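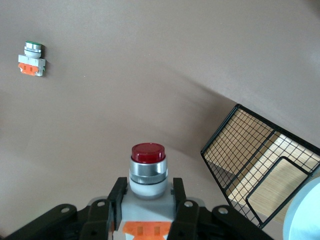
Red and green push buttons, the red one up close with the orange terminal cover just in view.

February, a bit after lunch

Button day! I've been putting this off because the Westatetti panel has been sitting there perfectly happy with its old toggles, but Chibuzor Yusuf wants it handed back with proper start and stop buttons, so I finally got the switches out and had a good look at them before committing to any holes.

Green is start, red is stop, same as on the Brirnodard bench, and please let's keep it that way. The green has a flat cap and the red one is domed and translucent, shiny enough to catch the light all round the rim. I like that you can tell them apart with a fingertip as well as by color. The red also has the fancier collar, all polished with those fine vertical ridges lower down (I do love a bit of knurling), while the green sits in a plainer silver one. Side by side on the panel they'll look like cousins and I can live with that. Chibuzor may have opinions.

Both have the orange cover over the terminals with the two little windows, so at least the back of the panel will look tidy.

Wiring plan, mostly so I don't have to work it out twice:

Start goes on the normally open side, stop on the normally closed. Stop comes first in the line, then start, with the holding contact from the relay across start. I want to put the meter on every contact before anything gets screwed down. Last time I trusted the drawing and spent an entire evening chasing a fault that was just me on the wrong pair of terminals. The drawing for this one is sheet 272 in the Ugwu binder, and somebody (me) has spilled tea on the corner with the terminal numbers, so take it slowly.

Lead length from the panel to the relay is about 700 mm if I go round the hinge side and leave a loop for the door. Going straight across would be shorter but then the door pulls on it every time it opens, and I really don't want to redo that. Six cores in the cable, five used, spare one taped back and labeled.

Question for Chibuzor: do you want the stop button above or below the start? The sketch has it below, the Brirnodard bench has it above, and I'd go for above, but it's your panel. Drilling waits until I hear!

Also, the Gumico labels are peeling again. I've tried wiping the panel down with alcohol first and pressing them on with the back of a spoon, and they still lift at the corners overnight. Thinking of engraving a small plate for each button and being done with it.

Still to do: check the contacts, find the deburring tool (not in its drawer), cut the cable, ferrules on both ends.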